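Clundon's shared kitchen gets its fall cleanout

The shared rooms at Clundon had their big cleanout on Sunday, and it was a cheerful, slightly chaotic few hours — the kind where everybody finds a cloth and just gets going. The floor came first, then the white shelving and all the corners in between.
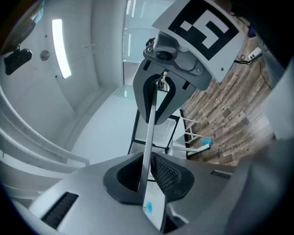 Fridge now open to all floors

The black mini fridge on the white table is the one everybody asks about, and yes, it's for sharing! Drinks and fruit are welcome, and please put a name on anything you'd be sad to lose.

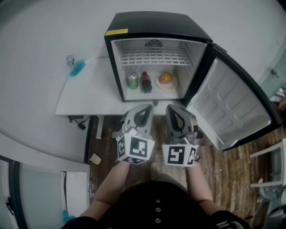
Leftovers that need more space can still go in the big fridge at Godoy, two doors down. The kitchen fund stands at $1,450 after the Flollia bake sale, so a new kettle is on the way, and maybe some decent mugs too — ideas are welcome at the front desk until December.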